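Storage heater saga, part whatever

Quick one tonight, kettle's on and I've got an early start.

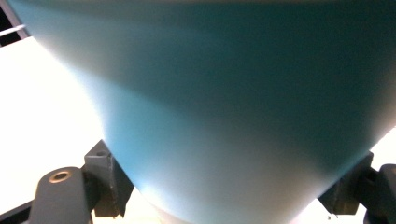
Teal, close up.

So. The storage heater in the back room. It's been on its last legs since we moved to Altham and in March it gave up charging altogether. Stone cold at 7 in the morning, every morning. Checked the fuse, fine. Checked the off-peak switch, also fine. Swore at it a bit.

Brendan Phelan came round with his meter (he did the wiring at my mum's, proper careful) and found the off-peak supply was live at the isolator but one of the elements had gone open circuit. Plus the thermal cutout had tripped. Old Heinonen unit, parts not impossible but not cheap – 265 quid for elements and cutout, before anyone lifts a brick. And the bricks weigh a ton.

Other option is a plain panel heater, 2,000 watts, on a timer. Cheaper to buy, but then you're running it on the day rate and I've seen what the day rate looks like. Aidan Mac Giolla reckons I should get a new storage one with a fan and a proper thermostat, and he's probaly right. He usually is about this stuff, annoyingly.

Rang Beltell for a quote. 14 working days for someone to come and look. To look! Fleltero never rang back at all.

Meantime it's the oil filled radiator from the loft, straight in the wall socket, no extension lead. Brendan was very firm on that. Its fine. Ticks a lot when it's warming up.

Will update when Beltell turn up. If anyone's had a fan storage heater put in lately, is the fan noisy? It's next to where I sit – comments are open.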